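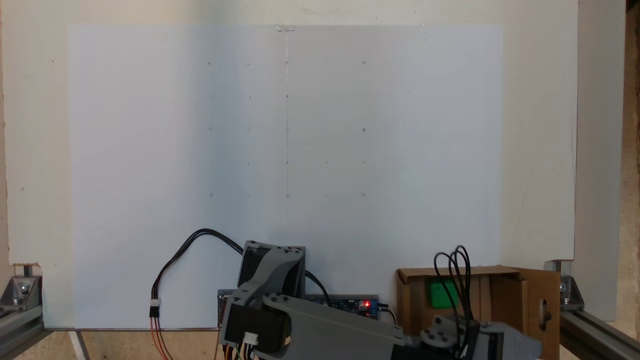
From: Annelies Verbruggen
To: kitchen-talk list
Date: 2020-08-11
Subject: Re: carbon steel pan gone sticky

Hi Kyung-hwa, hi everybody,

Oh, I know that brown tacky stuff so well! My first Brondis skillet had it for most of July and I nearly gave the thing to my neighbor.

Kyung-hwa Ban wrote:
> I did what the leaflet said, wiped oil all over the new
> pan and put it in the oven for an hour. It came out with
> sticky patches, mostly near the rim, and now eggs weld
> themselves to it. I added another coat on top and it got
> worse. Do I have to strip it all the way down? And is
> flaxseed oil really the thing to use? Min-kyu swears by
> it but I'm not paying those prices again.

It's too much oil, I'd bet my apron on it. When you think you've wiped it thin, take a clean rag and wipe it again like you put the oil on by mistake and want it gone. The pan should look almost dry going into the oven. Mine goes in upside down, so anything extra doesn't pool in the bottom.

You don't need to strip it to bare metal. Scrub the sticky spots with coarse salt and a spoonful of oil, rinse in hot water, dry it on the burner, and then do 3 very thin coats, letting it cool in between. If the patches are still there after the salt, a bit of steel wool will get them (gently, and only where it's gummy).

As for flaxseed, sorry Min-kyu, but mine flaked off in little black chips the second month. I've used plain canola ever since and I'm happy with it. Sun-ja Oh uses grapeseed and her pan is gorgeous, so I don't think it matters a whole lot as long as you can get it thin.

The eggs are partly a heat thing, too. I let the pan warm up slowly on medium-low, then butter, then eggs, and I leave them alone until the edges let go. And please don't try tomato sauce in it yet! I did that with my little Skestico crepe pan and took it right back to gray.

While I'm here, does anyone have a lid that fits the bigger Brondis? I paid 62 dollars for the pan and they want nearly as much again for the lid, which seems nuts to me. Ju-won, didn't you find a glass one somewhere that sat okay on yours? Even if it wobbles a little I'd take it. I mostly want it for dumplings.

Kyung-hwa, write back when you've done the first coat and tell us how it feels once it's cool. Smooth and dry is what you're after. If your finger drags, go back to the salt.

Annelies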